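Retamal Twin-Arm Upkeep Kit

We put this kit together after a good many phone calls from people who had bought a two-arm unit, loved it for the first season, and then found that one hand had gone a little lazy. It covers the ordinary looking-after of a Retamal twin-arm: the wrists, the grippers, the joint covers, and the practice model that loads into your Bemano planning software so you can try your poses on screen before you try them on the machine.

Do start with the practice model, even if you're itching to get the covers off. Load it, pick the tiled corner, and bring both arms in slowly. A corner is the hardest place for two arms to share, and an elbow that has all the room in the world out in the open can get awfully close to a wall once the other arm wants to be in there too. Save the poses you like (give them names you'll still understand in April!) and send them across when you're happy.

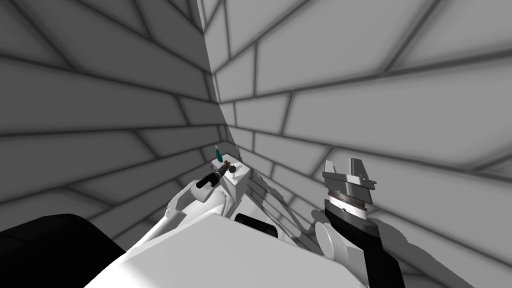
Once your poses are saved, park the unit, switch it off at the main breaker, and give it 17 minutes before you open anything. The wrist covers come away with the short driver in the kit. Wipe the old grease out with the lint-free cloths, put a thin bead of new grease on the ring, and turn the wrist by hand a few times each way. It should feel smooth and a bit heavy, like a good kitchen drawer. If it feels gritty, stop there and write to us before you close it up.

The gripper fingers are easier. Two screws each, new pads on, and then run the open-and-close routine with nothing in the hand. We like to do both arms on the same day, usually a Thursday afternoon when the shop is quiet, so they wear together and you only have to keep one set of notes.

In the box you'll find 18 finger pads, six cloths, the short driver, a tube of grease, a printed checklist, and the download card for the practice model. One kit lasts most shops about a year. Replacement pads and grease are sold separately under part 234, and we keep them on the shelf in Basby, so they go out quickly.

The kit fits every twin-arm with the round wrist cover. If yours has the older square cover, ask us for the adapter plate when you order and we'll tuck one in.

Fosthorpe Robot Supply, Basby | Contact us | © Fosthorpe | Back to top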